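Moved our dashboard from polling to server-sent events and I'm a convert
Forum > Web architecture > Show your work

clastell_dev
Just finished ripping the polling out of Clondo, our stock dashboard, and I have to tell somebody because my family have stopped listening! Every open tab used to hit the API every 7 seconds, whether anything had changed or not. With 300 tabs open on a busy morning in September the database was mostly answering "nope, same as before". Now there's one long-lived HTTP response per tab and the server pushes a line when stock moves. The client code went down to 20 lines (EventSource is lovely) and reconnecting comes free.

ayala
Nice write-up, but why not WebSockets? You'll want two-way traffic sooner or later and then you'll be doing all this again.

clastell_dev
Maybe! But our users read far more than they write, and the writes are plain POSTs that already work. I like that it's still ordinary HTTP, so our auth and logging carried over untouched.

grineck
Careful with the browser limit if you're on HTTP/1.1. Six connections per domain, and each stream eats one. Somebody opens a seventh tab and the whole site seems to hang. We lost an afternoon to that.

clastell_dev
Oh yes, met that one on the first day. HTTP/2 at the proxy sorted it.

ayala
And proxy buffering? Still think you're building on sand, by the way. Half the office networks I deal with hold the response back until it closes.

Rocío Carhuamaca
We've run SSE behind nginx for ages. Turn proxy_buffering off for that location and send a comment line every 45 seconds so idle connections aren't dropped. Also give every event an id, then the browser sends Last-Event-ID when it comes back and you can replay what it missed. It's such a neat bit of the spec and hardly anyone uses it!

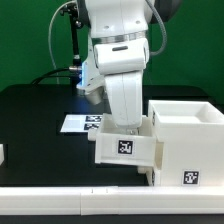
Re: replaying missed events

clastell_dev
Rocío, thank you, I'd skipped ids completely. Adding them tonight. How long do you keep old events for?

Rocío Carhuamaca
An hour, in memory. Anything older and we tell the client to reload the lot.

ayala
Fine, that bit is good. I'd still use sockets.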